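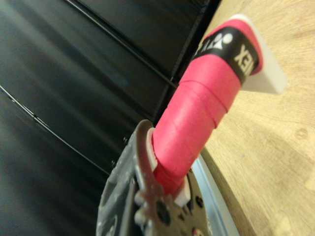 Pink grips and black bags: a morning at the Kinnear racket open day

The Kinnear hall opens its doors once a year, in January, and I went along this time with two rackets of my own that needed looking at. It is a low brick building behind the Ukier bus depot, and you go in through the side, past the bicycle stands. Entry was free. Tea was extra and came in proper cups.

I arrived at 9, when the doors opened, and there was already a queue at the stringing desk. They take your racket, tie a paper ticket to it and tell you when to come back. My ticket was number 309, which worried me until I learned that the numbering carries on from the year before.

The day is run by the Hodesari badminton club with help from a small repair firm called Potia, who do the stringing and regripping for several clubs in the area. It is part sale, part workshop and part chance to talk about rackets with people who don't mind talking about rackets. There were no speeches.

The grip table

I spent most of my morning at the tables where grips are put on and taken off. This was run by Boris Tichý, who has been regripping rackets for Potia for a long time and does it quickly, without looking as though he is hurrying. He talks while he works and you have to stand close, as the hall echoes.

His first point was that most people put overgrip on from the wrong end. It should start at the butt cap, with the narrow tapered end of the tape, and go up towards the shaft. If you start at the top you finish with a fat lump of tape under the heel of your hand. He had a racket in the pile that had been done that way, and he passed it round so that everyone could feel the lump.

The second point was the overlap. Each turn should cover a little of the one before, and by the same amount all the way up. On a matt tape you can see the seams as slanting ridges, and if they are evenly spaced the job has been done properly. A bright colour shows this up better than black does. Pink was popular at the table, and a Yonex racket in pink tape was among those on show, with a black band near the white cap at the end of the handle. I have always used black or navy myself, mainly from habit, but I could see that the brighter tapes made the seams easier to check.

Which way you wind it depends on your playing hand. I am left-handed and have been winding mine the right-handed way for years. Boris said this would explain why the edges of my tape kept lifting. He took the old tape off one of my rackets, cleaned the gum from the base grip with a dry cloth and let me do the new one myself. My first try was too loose in the middle. The second was better. He pulled the end tight, cut it at a slant and fixed it with the finishing tape, and that was that.

Somebody asked how often a grip ought to be changed. He said when it goes shiny, and would not give a number of weeks. A player who trains in a cold hall will get much longer out of a tape than one who sweats a lot, and he thought people kept to a timetable only so that they could stop looking at the thing.

He was firm about not winding new tape over old. Two layers is a way of making a handle thicker, and some people want that, but the bottom layer carries on going soft and the top one starts to slide about on it. If you want a thicker handle, he said, put a cushion wrap underneath and change the overgrip on top as usual.
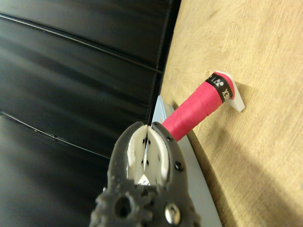
He also had a view on storing rackets, and it was that most of them live in the boots of cars and shouldn't. Heat loosens the strings and dries out the gum on the tape. He keeps his own in a cupboard under the stairs, lying flat, with nothing on top of them.

The stringing desk

I went back for the other racket before lunch. Potia had two stringing machines going and a third waiting for a part. The woman on the nearer one told me they had strung 587 rackets over the past year for the Hodesari club and its juniors, and that the club was hoping to reach 1,000 now that the school sessions had started up again. She recommended dropping my tension by a pound, and I agreed. I have played with it twice since and it feels softer, which my elbow likes.

You pay for the string and the labour is free on the day. The string I had was a plain white one from the cheaper end of the board.

The sale rail

Secondhand rackets were along the back wall, most of them sensibly priced. Bags were on the floor underneath. I looked at a black one with a shoe pocket but the zip was stiff. Shuttles were sold by the tube and went early, so come before ten if that is what you are after.

Getting there

The bus from the station stops at the depot and the walk takes a few minutes. Parking is poor. There is a step at the side door, and the ramp is round the front, where you need to ring the bell. Take cash for the tea and the grips, as the card reader was only at the stringing desk. I bought three rolls of overgrip before I left, two navy and one pink.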